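Home | Ask | Browse Topics | Storage & Organizing | Members | Log in

How do you keep a first aid bin from turning into a junk bin?

Posted by cotska_kit in Storage & Organizing

I have a white plastic bin, the shallow kind with a lid that latches at each end and a black handle across the top. It was supposed to be our first aid kit. Over the winter it became the place where everything small goes to hide — half-used tubes, loose bandages, batteries, a takeout menu, three kinds of tape. Last week I needed tweezers and ended up dumping the whole thing on the bathroom floor.

So it's all coming out and I'm starting over. What do you put back first, and how do you keep the little boxes from sliding around when you pick the thing up by the handle? I've tried sandwich bags and I hate them. Also, does anybody label the lid, or is that overkill for a two-person apartment?

3 replies

bajpai_porch
I went through this in April when we moved, so I have opinions! Take the lid all the way off and set it flat next to the bin before you do anything else. I used to prop mine against the wall and it slid down on me every single time. Then put back only what you've reached for in the past year. For me that was bandages, gauze, tweezers, antihistamines and the thermometer, and that's it. The rest went in a shoebox in the hall closet, and I've opened that shoebox maybe once.

For the sliding, stand the boxes up on their short ends and pack them in a row, the way you'd file cards. If there's a gap at the end, roll up a washcloth and stuff it in there (you'll want a washcloth at some point anyway). I do label mine, but on the short end above the latch, so I can read it when it's on a shelf. Tape on the top of the lid peels if yours has a raised pattern like mine does.

Oh, and check the dates while it's all out on the table. I had burn cream in there that was older than my couch.

mavgate2556
just get a bigger one. i have 7 of those bins and the shallow ones are useless for anything except crayons

rater_of_lids
I'd keep the shallow one, personally. With a deep bin you're digging, and whatever you need is always on the bottom. With a shallow one you can see all of it at once if you don't stack.

What fixed it for me was a rule that nothing goes in unless it's in its own box or sleeve. Loose stuff is how it starts. Long skinny things (scissors, a thermometer, those metal tweezers) go along the back wall, and the small boxes go on the right because I'm right-handed and that's the side I grab from. My partner is a lefty and complains, so now and then I come home and find it all switched around.

Give yourself 10 minutes at the kitchen table, do it slowly, and put each box in one at a time instead of pouring them in. I did mine again this morning and I'm still messing with what goes in the back.

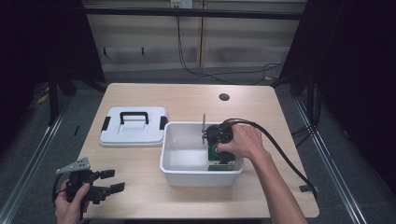
porchlight2000 wanted to add that the latches deserve a look too, having had one pop open on the stairs and send cough drops all the way down to the mailboxes.

Contact us | Copyright Mavgate Community Help | Back to top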